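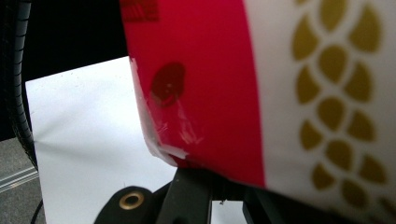

十月，早上七点以前

昨天夜里下雨了。我醒了两次，第一次听见雨打在厨房外面的铁皮上，第二次只听见水从屋檐往下滴，滴得很慢。我躺着想，第一次听见的雨是大还是不大，后来又睡着了。早上我穿着睡衣和雨靴到院子里去看雨量筒，读数是13毫米。我有一点失望。夜里听起来像三十毫米，可是铁皮很会夸张，下小雨的时候它也要说成大雨。

我用中文写日记到现在快满一年了。去年秋天我的中文老师说，写日记不用写得漂亮，只要每天写，写不出来的地方可以空着，第二天查了字典再补上。我不喜欢空着，所以我写得很慢，有时候一个句子要写一刻钟。今天是休息的日子，外面又是湿的，我打算写长一点，把雨的事情从头写一遍，因为以前写的都是一小块一小块的，我自己回头看也看不明白。

先写雨量筒。我搬到普利尔顿（Plirton）以后的第一个冬天，这个房子的后院里就有一根木桩，木桩上有一个铁圈，铁圈里什么也没有。我以为是放花盆的。我还真的放过一个花盆，种了薄荷，冬天冻死了。春天的时候，隔着篱笆的老先生跟我说，你那个不是放花盆的，是放雨量筒的，以前住在这里的人每天早上量雨。他说话的样子好像有一点责怪我，又好像是不好意思责怪我。他的名字是罗曼·巴兰（Roman Baran），他后来变成了我在这条街上说话最多的人。他说的是他自己国家的口音，我说的是我的口音，我们两个人说第三种语言，说得都很小心，所以从来没有吵过架。

我问他以前住在这里的人是谁。他说就是他自己。我那时候没有听懂，请他再说一遍。他说，他和他太太以前住在我这个房子里，后来太太上楼梯不方便了，隔壁正好有人卖平房，他们就搬过去了，搬家的时候所有的东西都是从篱笆上面递过去的，连床垫也是。只有木桩没有搬。他说木桩的位置是最好的，离树远，离墙也远，搬到他现在的院子里就会被核桃树挡住。他不量了，但是木桩还留在原来的地方，等着下一个人。他没有说等着下一个人，是我加的。我想把这句话划掉，可是老师说日记里不要划掉东西，所以留着。

我过了几个星期才买雨量筒。在岩崎（Iwasaki）买的，就是市场后面卖五金和文具的那家店，店里什么都有一点，要找什么都得问。我问老板娘有没有雨量筒，她去后面找了很久，拿出来一个，盒子已经褪色了，她说不记得是什么时候进的货，给我便宜一点。我拿回家放在铁圈里，稍微有一点小，会晃。巴兰先生从篱笆那边看了一会儿，回屋里去拿了一条旧的自行车内胎，剪下来一圈，垫在铁圈里面，就不晃了。内胎到现在还在，已经裂了几道口子，下个月我要换一条。

写到这里我去烧了水。水开了，茶泡上了，是红茶，放了一片姜。外面又开始下，很细，汉语里叫毛毛雨，我觉得这个名字很好。我的母语里也有一个词说这种雨，意思是“不值得拿伞的雨”，可是每次拿它当不值得拿伞的雨，走到车站头发都湿了。

关于雨的词，我有一个单子，是从课本和小说里抄来的。毛毛雨、阵雨、暴雨、雷阵雨、太阳雨、雨夹雪、梅雨、秋雨。老师给我加了一个“连阴雨”，说是她外婆常说的，就是一连下好多天，衣服晒不干，墙上长毛。她说外婆说这个词的时候要叹一口气，不叹气就不算说对了。我在家里练习过，先说词再叹气，跟先叹气再说词，感觉不一样。我还学了“下”这个字，雨是下的，雪是下的，棋也是下的，课也可以下，班也可以下。我问老师为什么雨在前面的时候是“雨下得很大”，雨在后面的时候是“下雨了”，她讲了半个小时，我记了两页，现在大概明白了，但是让我自己讲，我讲不出来。

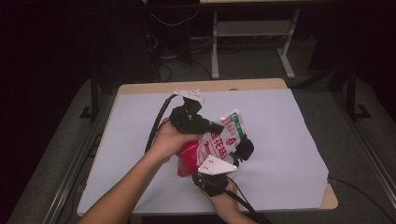 巴兰先生的本子要单独写一段。他量雨的那些年，每年一个本子，都是硬皮的，放在他床底下的一个木箱里。夏天有一次他太太去姐姐家了，他一个人在家，有点无聊，就叫我过去看。他把箱子拖出来，用袖子擦了擦盖子。我以为本子里面只有数字，可是不是。左边一页是日期和毫米，右边一页是他随便写的话，很短。我不懂他的语言，他一边翻一边给我翻译。“风从北边来，晾衣绳断了。”“儿子发烧。”“没有雨，但是樱桃树开花了。”“昨天忘了量，今天的数字是两天的。”我最喜欢最后这一种，忘了就写忘了，没有编一个数字出来。他说刚开始的那一年他编过，编了一次，心里难受了一个冬天，后来就不编了。

我问他哪一年雨最多。他不用翻就知道，说是1504毫米的那一年。他把那个本子找出来，皮是绿色的，比别的本子厚，因为纸泡过水，干了以后鼓起来了。那一年的夏天河水漫上来，漫到了面包房的台阶，他的本子放在窗台上，窗户没有关好。有几页的墨水化开了，数字看不清楚，他后来去找镇上学校的记录，对照着用铅笔补上了，铅笔的地方都在旁边画了一个小圈，表示不是他自己量的。我问他为什么画圈，他看了我一眼，好像这个问题很奇怪。他说，不是我量的呀。

那一年还有一天下了100毫米。他说那天早上他去看雨量筒，筒是满的，满到边上，所以也许不止这么多，多出来的都流掉了，没有办法知道。本子上那天写的是“满”，后面才是数字。右边一页是空白的，什么也没有写。我问他那天发生了什么事情，为什么不写。他想了很久，说他不记得了，可能是忙着往楼上搬东西。他太太后来告诉我，那天他们的狗跑丢了，过了三天才回来，他哭了。我没有跟他说我知道这件事。

我自己的本子没有这么好看。我用的是一般的练习本，横格的，也是岩崎买的。我左边写毫米，右边写中文，所以我的雨本子和我的中文日记有一段时间是同一个本子，后来中文越写越多，数字被挤到边上去了，我就把它们分开了。现在雨的本子里右边一页只写一句话。今天写的是：“铁皮说谎。”写完觉得不太公平，铁皮没有说谎，是我躺在床上自己算错的。但是没有地方改了，一句话就是一句话。

春天有四个早上我没有量。第一次是因为我去外地开会，埃尔坎斯（Erkance）派我去的，就是我上班的公司，做会计软件的，没有什么可以写。我走以前把钥匙给了巴兰先生，请他替我看一下，他说不用钥匙，他从篱笆这边用望远镜就能看清楚刻度。我以为他在开玩笑。我回来以后，他给我一张纸条，上面是那几天的数字，每个数字旁边都有一个小圈。所以严格地说那几天是有人量了的，只是不是我。我抄到本子里的时候，也画了圈。

中午

吃了土豆和昨天剩下的豆子。雨停了一会儿，我出去把落叶从排水沟里掏出来。叶子湿的时候很重，掏到一半手套破了，右手的食指露在外面，很冷。掏出来一个网球，不知道是谁的，放在篱笆的柱子上了，也许有人会认出来。

下午亚库布（Yakubu Ajayi）打电话来。他是我大学时候的室友，现在住在很远的地方，那边有雨季和旱季，他说我量雨是一种富人的爱好，在他们那里雨季的时候不用量，走出门就知道了，旱季的时候更不用量。我说可是你不知道今年比去年多还是少。他说他知道，看他叔叔的脸就知道了，他叔叔种玉米。我们笑了一阵子。后来他问我母亲的身体怎么样，我说还可以，腿比夏天好，上次去看她的时候她自己走到了信箱那里。他说替他问好。他见过我母亲一次，我母亲给他吃了太多的饺子，他到现在还提起来。那种饺子不是中国的饺子，是我们那里的，里面是土豆和奶酪，可是我不知道中文怎么叫，查字典也说是饺子，那就叫饺子吧。

亚库布还说了一件事，我想记下来。他说他小时候住在外婆家，屋顶是铁皮的，雨季的晚上雨大到两个人坐在一张床上说话都听不见，外婆就不说话了，用手在他背上写字，让他猜是什么字。他就是这样学会拼写的。他说有几个词他现在写的时候，背上还会有感觉。我问他是哪几个词，他说不告诉我。我们认识这么多年，他以前没有讲过这件事。大概是因为我说了铁皮的声音，他才想起来的。

挂了电话以后，我试着在自己的手心里写“雨”字。四个点，我老师说先写左边上面的，再写左边下面的，然后右边。我以前写的顺序是错的，先写上面两个，再写下面两个，写出来是一样的，但是老师能看出来。她怎么看出来的，我不知道。她说点的方向不一样，手赶着去下一个地方的时候，笔会朝那边歪一点。我拿以前的作业看了看，真的是歪的。

再写一下字的事情，反正今天有时间。带雨字头的字，我做了一个表，贴在冰箱上：雪、雷、电、雾、霜、露、零、需、震、霞。“电”现在没有雨字头了，繁体的还有，我觉得可惜，因为电本来是从天上来的。“零”为什么有雨，我查了，书上说本来是小雨的意思，下得零零落落的，后来才变成了数字。所以我本子上没有下雨的日子，写一个“零”，里面是有雨的。我很高兴地把这个发现告诉老师，她说她从来没有想过，又说大部分中国人写数字的时候不会想到这个，写圈就行了。我现在不写圈了，我都写“零”，笔画多，冬天手冷的时候有点后悔。

另外圈也不能随便写了，因为在巴兰先生的本子里圈是别的意思。

上个月旱了很久，本子上一整页都是“零”，看上去反而像下了一个月的雨。院子里的草黄了，西红柿裂了。巴兰先生说九月旱，十月就会补回来，他太太说他每年都这么说，有的年份是对的。他们结婚很久了，他说一句，她改一句，改完了两个人都很满意。有时候她改错了，他也不说。比如她说绿色本子那年他们还没有买车，他点头，可是等她进屋了，他小声告诉我，买了，车也淹了。

四点多

又下了，这一次是正经的雨。我坐在窗户旁边，可以看见雨量筒，但是看不清里面的水。我答应过自己一天只看一次，早上七点，因为看多了就会想要它多一点，或者少一点，那样就不像量雨，像等比赛结果。可是我现在很想去看。我没有去，我去把晾在走廊里的衣服翻了一面。

有一件事我一直没有写，因为不知道怎么写。夏天快结束的时候，巴兰先生问我要不要他的箱子。我问什么箱子。他说本子的箱子。他说他儿子在普罗尔斯特德（Prolstead），房子很小，对雨没有兴趣，人是好人，就是没有兴趣。他说本子应该和木桩在一起。我说你自己留着，你还可以看。他说他不看，他知道里面写的是什么。我说我看不懂你的语言。他说左边一页你看得懂。

我当时没有回答，说我要想一想，然后我就回家了，想了快两个月。我一方面很愿意，另一方面觉得，如果我拿了箱子，就是同意了一件别的事情，一件他没有说出来的事情。他身体很好，每天骑自行车去买面包，比我上楼还快。可是他比我的父亲年纪还大，我父亲已经不在了。父亲没有留下本子，他留下了很多钥匙，装在一个饼干盒里，没有人知道是开什么门的。母亲不让扔。我每次回家都拿几把出来，试一试院子里的小棚子、阁楼的柜子、旧的箱子，没有一把能打开。母亲在旁边看着，说，不是那把，你爸爸用的是一把小的。可是小的有很多把。

我写这一段查了好几次字典，“不在了”是老师教我的，她说比“死了”轻。我用我的母语写的时候没有轻的说法，只有一个词。所以有的事情我用中文写反而写得出来，好像戴着手套拿东西，热的也能拿一会儿。

刚才我把手套的句子念了一遍，不知道中国人会不会这样说。下次问老师。

我想如果我拿了那个箱子，第一件事是把左边一页全部抄到表格里，一年一年地抄，看看每年的十月是不是真的像他说的那样会补回来。我的工作就是跟表格打交道，这件事我做得好。但是他可能不喜欢。他说过，他量雨不是为了知道什么，只是早上起来需要有一个理由到院子里去，以前是狗，狗没有了以后就是雨。照这么说，狗在的时候他就已经在量了，时间对不上，我没有指出来。

右边的那一页，我可以请他一边念一边录音。这个主意是刚刚写到这里才有的。冬天晚上长，他太太睡得早，他自己说过晚上没有事做，电视里都是生气的人。一个晚上念几页，我做茶，他带他那个核桃蛋糕，他太太做的，有点干，配茶正好。他念，我写下来，先写成我们说的第三种语言，再写成中文，当作练习。“晾衣绳断了。”“儿子发烧。”这种句子很适合我的水平，没有成语。

那么箱子就可以先不搬，还在他床底下，一次拿一个本子过来，念完再拿回去。从篱笆上面递就行。

我越想越觉得可以，站起来在房间里走了两圈，把茶碰洒了，还好没有洒在本子上。洒在桌布上了，是母亲绣的那一块，赶快用冷水洗了，还有一点印子。母亲说茶的印子要用盐，我放了盐，现在铺在浴缸边上等着。

晚上

雨小了。我穿上外套去了隔壁，没有打伞，是毛毛雨。巴兰太太开的门，说他在地下室修椅子，问我吃过了没有，我说吃过了，她还是给我盛了一碗汤。汤里有大麦和蘑菇，蘑菇是他们自己采的，我每次吃都有一点害怕，可是每次都好吃。他上来的时候手上都是胶水，不能握手，用胳膊肘碰了我一下。

我把我的想法说了。我事先在纸上写了要点，怕说乱了，说的时候没有看纸，结果还是乱了，先说了录音，后说了茶，中间忘了说箱子可以不搬。他太太听懂了，替我说了一遍，说得比我清楚。他没有马上回答，去洗手，洗了很长时间，因为胶水不好洗。回来以后他说，从哪一年开始？我说从第一年。他说第一年没有意思，第一年他还编过数字。我说那也要念。他太太说，从绿色的开始吧，冬天念绿色的正好，外面不会发大水。

他说他的声音录下来不好听。他太太说平时也不好听，这么多年了也没有关系。

后来我们说别的了，说核桃，今年的核桃壳很薄，松鼠比他们早。他给我装了一袋子，让我摊开晾着，不要堆在一起，不然会发霉。我现在把核桃摊在报纸上，放在暖气旁边，房间里有一点泥土的味道。他还问我早上量了多少，我告诉他了。他说他躺在床上听的时候以为有三十。我说我也是。他很高兴，拍了一下桌子，叫他太太来听，说你看，不是我一个人耳朵不好，然后又想了想，说不对，也可能是两个人耳朵都不好。

出门的时候他送我到篱笆那里，用手电筒照了一下木桩，光里面雨丝是斜的。他说铁圈生锈了，春天要刷一遍漆，他地下室里还有半罐，要是没有干掉的话。我说内胎也要换。他说内胎有的是。

回来以后我把今天写的从头看了一遍，找到几个错字。“篱笆”两个字我写错了四次，每次错得都一样，下面那个字的竹字头我写成了草字头，大概因为我们这里的篱笆上长满了草。我在本子后面抄了一行，篱笆篱笆篱笆，抄到后来它就不像字了，像一排真的篱笆。

明天要给老师发消息，问三个问题。第一，手套那句话可以不可以。第二，“补回来”说雨的时候能不能用，还是只能说钱和觉。第三，我母亲的那种饺子，有没有一个不会让中国人生气的名字。

还要买：录音用的电池，盐，手套，一个新的硬皮本子。本子我要去岩崎问问有没有绿色的，没有的话蓝色也可以。家里的茶也不多了，巴兰先生喝茶很快，一个晚上能喝一壶。

桌布上的印子淡了一些，没有完全掉。我又放了一点盐。外面现在听起来又大了，铁皮响得很厉害，我猜是五毫米，不会再多。七点去看。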